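Desksharing ab Juni – wohin mit dem ganzen Kram?

randspalte
Hallo zusammen,
bei uns in der Niederlassung Dallulen wird ab Juni auf Desksharing umgestellt. Bisher hatte jeder seinen festen Tisch, künftig bucht man morgens über Qin einen Platz und räumt abends alles ab. Für persönliche Sachen gibt es ein Schließfach pro Person, Breite 40 cm. Da passt bei mir der Laptop rein, die Tastatur, und dann ist Schluss.

Ich habe aber auch zwei Ordner, die ich ständig brauche, ein Paar Ersatzschuhe, eine Tasse und einen Haufen Kleinkram, der sich über die Jahre angesammelt hat. Wie habt ihr das gelöst? Nehmt ihr alles jeden Tag mit nach Hause? Und gibt es eine Regel, was tagsüber auf dem Tisch stehen darf?

lochverstaerker
Wir machen das seit zwei Jahren so. Die ersten Wochen waren mühsam, danach ging es. Mein Tipp: vor der Umstellung einmal komplett ausmisten. Ich hatte drei Schubladen voll und habe am Ende einen halben Karton behalten.

Die Ordner würde ich in einen gemeinsamen Teamschrank stellen. Wenn euch noch keiner zugesagt wurde, fragt jetzt danach. Nach der Umstellung ist das Budget weg und dann heißt es, man solle halt scannen.

nordflur
Ausmisten schön und gut, aber ich sehe nicht ein, warum man einen Arbeitsplatz so nackt halten muss, dass er nach Wartezimmer aussieht. Bei uns hat jeder ein oder zwei Sachen, die morgens hingestellt und abends wieder weggeräumt werden. Dauert keine Minute und stört keinen. 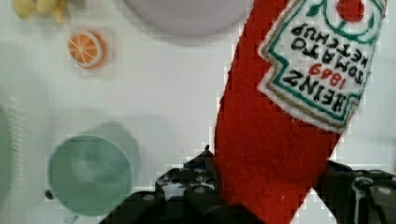
Schwierig wird es erst, wenn einer drei Topfpflanzen und einen Ventilator mitbringt und damit de facto doch wieder einen festen Platz hat. Bei uns hat das ein Kollege monatelang so gemacht. Offiziell war der Tisch buchbar, gebucht hat ihn keiner mehr.

lochverstaerker
Genau deshalb sind wir strenger geworden. Wenn man bei zwei Sachen anfängt, sind es bald zehn. Bei uns gilt: Nach Feierabend bleibt auf dem Tisch nur, was zum Tisch gehört, also Monitor und Dockingstation. Der Rest kommt in eine Fundkiste am Empfang.

nordflur
Eine Fundkiste für die Sachen von Erwachsenen finde ich ziemlich daneben. Da reicht ein Zettel oder ein kurzes Gespräch.

lochverstaerker
Zettel hatten wir. Die lagen dann auch noch rum.

ablage_p
Zur Frage mit dem Mitnehmen: Ich arbeite mit einem Rollcontainer von Skarard, den man abschließen und unter den gebuchten Tisch schieben kann. Ist nicht ganz billig, löst aber das Schließfachproblem komplett. Unser Betriebsrat hat das damals mit durchgesetzt. Nachteil: Die Rollen sind auf Teppich schwergängig, und abends müssen alle Container in einen Raum. Bei uns ist das die 214, und wer spät kommt, parkt vor der Tür.

Außerdem solltet ihr klären, wer die Tische wischt. Wir hatten dazu anfangs keine Regelung. Jetzt liegen Tücher auf den Fensterbänken und jeder macht seinen Platz selbst sauber, bevor er geht.

randspalte
Danke euch. Rollcontainer habe ich angefragt, die Antwort war, das sei im Konzept nicht vorgesehen. Teamschrank wird geprüft.

Noch eine Frage zu den Taschen und Koffern. Wir haben im Team mehrere Leute, die viel beim Kunden sind und mit großem Gepäck kommen. In die Schließfächer passt das nicht. Unter den Tischen ist wegen der Kabelwannen auch kaum Platz. Wo stellt ihr so etwas ab?

kantenschutz
Bei uns steht das im Außendienst einfach auf dem Nachbartisch, solange der nicht gebucht ist. Streng genommen ist das verboten, aber es geht nicht anders. Wir haben 42 Plätze auf der Etage und an den meisten Tagen bleibt genug frei.
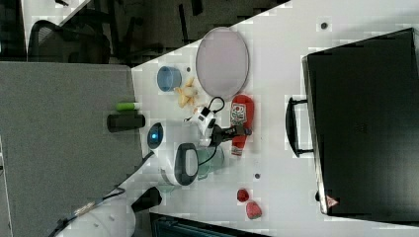

Ärger gibt es nur, wenn jemand spontan kommt und in Qin ein freier Platz angezeigt wird, auf dem dann fremde Sachen liegen. Dann muss man erst rumfragen, wem das gehört. Ich würde von Anfang an ein Regal für Gepäck einplanen, am besten in der Nähe des Eingangs und mit breiten Böden.

ablage_p
Ein offenes Regal am Eingang würde ich nicht machen. Bei uns im Gebäude laufen zu viele Besucher durch. Da muss mindestens eine Tür davor, sonst haftet am Ende wieder keiner, wenn ein Gerät wegkommt. Auch die Fluchtwege beachten, auf dem Flur darf so ein Regal meistens gar nicht stehen.

kantenschutz
Stimmt, das mit dem Flur hatte ich nicht auf dem Schirm. Bei uns ist der Eingang ein eigener Raum, da geht es.

nordflur
Und bitte die Höhe bedenken. Wir haben ein Regal mit 6 Böden bekommen, die oberen beiden benutzt niemand, schwere Koffer hebt da keiner hoch. Unten stapelt sich alles.

teilzeit_ost
Ich melde mich mal mit der Gegenposition. Bei uns am Standort Ola wurde Desksharing nach einem Jahr wieder abgeschafft. Die Leute kamen immer früher, um die Plätze am Fenster zu bekommen, und die Teams saßen quer über die Etage verteilt. Jetzt hat jedes Team eine feste Zone und innerhalb der Zone sitzt man, wo man will. Vielleicht könnt ihr das gleich so vorschlagen, dann braucht man auch weniger Regeln für den Kram.

lochverstaerker
Zonen haben wir auch, das schließt sich nicht aus. Aufräumen muss man trotzdem.

teilzeit_ost
Schon, aber wenn man die Leute kennt, mit denen man sich die Tische teilt, regelt sich vieles von selbst. Eine Fundkiste haben wir nie gebraucht.

randspalte
Die Zonen nehme ich mit in die nächste Runde. Den Gepäckschrank mit Tür auch. Falls noch jemand einen Text für eine Tischordnung hat, der auf eine Seite passt, gerne per Nachricht an mich.

Ähnliche Themen
- Qin: Buchung verfällt nach der Mittagspause
- Schließfächer nachrüsten, Mietkauf oder kaufen?
- Höhenverstellbarer Tisch von Skarard knarrt
- Telefonieren im Großraum, welche Regeln habt ihr?
- Aktenschrank im Flur und Brandschutz

Zuletzt aktualisiert: Juni, 14:20 Uhr

Kontakt | © Büroforum Dallulen | Nach oben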